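Forums > Workcells and Integration > Standards, Rules, Good Practice

Thread: Draft rules for scissors, combs and cases in a two-arm cell – comments wanted

**kerf_and_shim**
I have been asked to write the house rules for tabletop handling tasks at Moncrieff. The current document is one page, was copied from a palletizing cell, and says almost nothing about what the arms are allowed to hold. The task set in question is a grooming kit: scissors, comb, case. Two light arms, one shared table, operator outside the enclosure during motion.

The draft has four sections so far: object classes, gripper pad condition, cable routing, and what gets written down after a run. I will post them in pieces. Section 1 reads as follows.

1.1 Any object with a cutting edge or a point is Class B regardless of size.
1.2 A Class B object is not carried over the other arm's working area while that arm is moving.
1.3 Handover of a Class B object between arms is done with both arms stopped, one closing before the other opens.
1.4 Nobody reaches into the cell while a Class B object is held, stopped or not. The object is set down first.
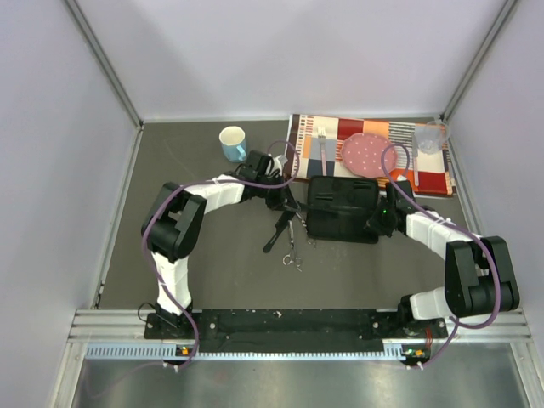
Rule 1.2 is the one I expect trouble with. On a short rail the two working areas overlap across most of the useful table, so a strict reading means one arm waits nearly all the time. When the left arm is holding scissors and the right has hold of the edge of the case, as it does in the cell view, the distance between grippers is set by the task and no zone drawing will change it. My current wording allows the second arm to hold a fixed object under 1.2 provided its joints are not commanded to move. I would like to hear whether anyone has worded this better.

**tolerance_stack**
We had the same rule at Prenness and dropped it within a month. Operators read "working area" as the whole table and stopped logging exceptions. What we use now is a separation distance between the held edge and the nearest link of the other arm, checked in software, with a speed cap when it gets close. It is harder to write but it describes the hazard.

Agree with 1.4 without changes.

**kerf_and_shim**
A distance check assumes you know where the blade is. With a scissors grasp the blade direction depends on how it was picked up. Do you measure it, or assume a sphere?

**tolerance_stack**
Sphere, centered on the grasp point, radius equal to the longest dimension of the object. Conservative, but it holds for any orientation. If the grasp slips, the sphere still covers it.

**kerf_and_shim**
That is usable. I will rewrite 1.2 along those lines and keep the waiting rule as the fallback for cells that have no distance check.

Section 2, gripper pads:

2.1 Pads are inspected before the first run of the day and after any run in which a blade has touched a pad.
2.2 Scuffing of the surface is acceptable. Loss of material at the gripping edge is recorded.
2.3 A pad with a lifted or torn rim is replaced before it handles fabric.
2.4 Marks of unknown origin are wiped, and recorded if they do not come off. 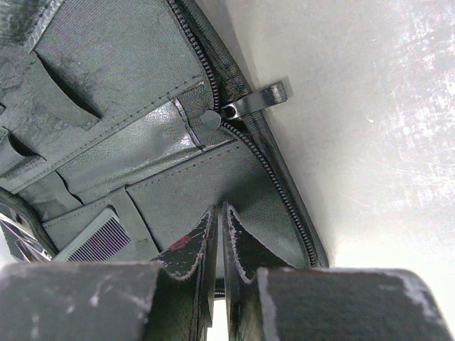

2.3 was written with zipper cases in mind. A rough rim can catch in a lining or a pocket seam, and the arm will then pull the case along the table with the gripper open. The controller sees nothing wrong, as the grasp state is correct. I considered a numeric limit for rim damage and decided against it. A number nobody can measure at the bench is worse than a plain description.

**ohmslaw_mitten**
I disagree with leaving out the number. "Lifted or torn" will be read differently on each shift. Sakel pads get changed here at 400 cycles whatever they look like, and the argument is over. It costs pads, and it saves the discussion.

**tolerance_stack**
Cycle counts make sense when every cycle is the same. A cycle on a comb and a cycle on a blade do not wear the pad equally. You would be throwing away good pads on the soft tasks and running bad ones on the hard tasks.

**ohmslaw_mitten**
Then count blade contacts. My point is that the trigger should not depend on someone's eyesight at the start of a shift.

**kerf_and_shim**
Both can stand. Inspection as written, plus a maximum count chosen by the site and written on the cell card. I am not putting 400 in the document, because I have no data for our pads on these objects.

Section 3, loose objects on the table. This one came out of a review of approach paths and was not in the original outline.

3.1 Before an approach to any object, Class B objects within one open-gripper width of the target are moved or the approach is replanned.
3.2 Clearance is measured from the outside of the open fingers, including linkages, not from the pads.
3.3 Blades lying on the table are treated as Class B at all times, including when neither arm is near them.
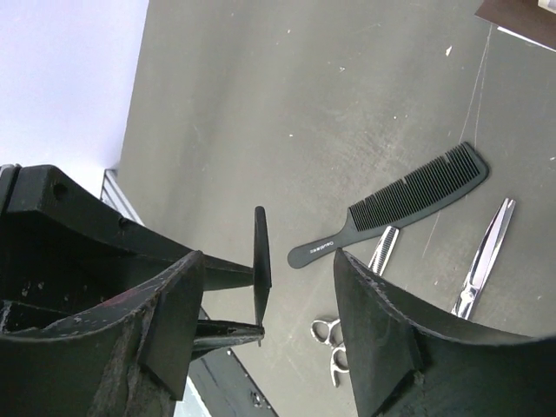 Wrist view, gripper open, with a comb and two pairs of scissors on the tabletop. The clearance in 3.2 is taken from the outside of the fingers.

The usual mistake is to plan on the pad gap. The fingers are much wider than the pads, and in the wrist view they hide part of whatever is beside them. If an object goes behind a finger, the wrist camera can no longer be used to confirm clearance on that side, and the fixed view has to be consulted. I have this as 3.4 but it may belong in a perception section that does not exist yet.

**bench_pilgrim**
3.4 belongs where it is. People look for clearance rules under clearance.

Question on 3.1: who moves the objects? If the answer is the operator, then 1.4 applies and you have a full stop every time the table is untidy. We log 11 minutes per shift for this on the Kolora cell and most of it is walking around the guard.

**kerf_and_shim**
Either. If the arm can do it, it counts as a normal Class B pick. If the operator does it, full stop. I do not see a way to shorten that and I am not inclined to look for one.

**ohmslaw_mitten**
Fixed start layout. Draw it on a card, tape the card outside the cell, set the table to match before motion is enabled. That removes most of the mid-run stops.

**bench_pilgrim**
It also removes most of the variation, which some of us are being asked to provide. A layout card with permitted regions per object would be a compromise.

**kerf_and_shim**
Permitted regions is good. Added as 3.5.

Last part for today, Section 4, cases and other soft containers:

4.1 A case is opened fully before anything is inserted or removed. A half-open lid is not a valid state.
4.2 The zipper slider and pull are parked where the fingers do not pass. If the pull projects past the rim, the approach comes from the other side.
4.3 Fingers entering a pocket do so closed or at the minimum opening for the object.
4.4 Pointed objects go in point first and come out handle first.
4.5 If the case shifts during insertion, stop, open, retract along the entry path, and start over. Do not correct in place.

4.5 is the strictest of the five, and the test operators dislike it. Correcting in place often gives a completed run. It also leaves the finger at an angle inside a pocket, under load, against stitching. I want it recorded as an abort even if the object ended up in the right pocket.
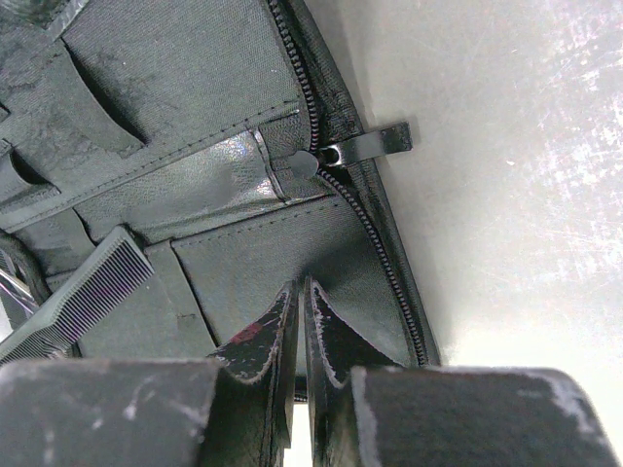 Marion Lennox would strike 4.5 as written. Her comment by mail, pasted with permission: a rule that turns completed runs into aborts will be ignored, or the log will be adjusted to suit it, and you lose the information either way. She would keep the stop, allow one correction at reduced speed, and add a separate field in the record for "case moved."

**tolerance_stack**
I am with Lennox on the field and against her on the correction. One allowed correction becomes three by the end of the week.

**bench_pilgrim**
4.4 has a problem too. Scissors stored point first in an elastic loop are fine. A comb has no point in that sense, so which end leads? Our operators split evenly and both groups were sure.

**kerf_and_shim**
Handle leads for a comb, unless the pocket is cut for the other end. I will add a line. For 4.5 I will take the "case moved" field and leave the stop and retract in place through February, then look at how many records carry it. If the field is blank in every record I will know what happened.

Revised text of all four sections goes up in this thread once 1.2 is rewritten. The cable routing section has slipped to Section 5 and will get its own thread.

Comments on this thread (3)

**dry_run_only**
Rule 2.4 should say what to wipe with. Some solvents swell the pad material and then you have a 2.3 case that you made yourself.

**gantry_left**
Using the sphere method from tolerance_stack with a 7 percent margin for grasp error. Works, but long-bladed scissors make the sphere larger than our table overlap, so in practice we are back to one arm waiting.

**ohmslaw_mitten**
Still want the number.

Related threads
– Cable slack at the wrist: how much is too much
– Cell card templates, single and dual arm
– Recording aborts: 4 codes or free text?
– Pad wear on fabric tasks, results from Prenness
– Who signs off a changed start layout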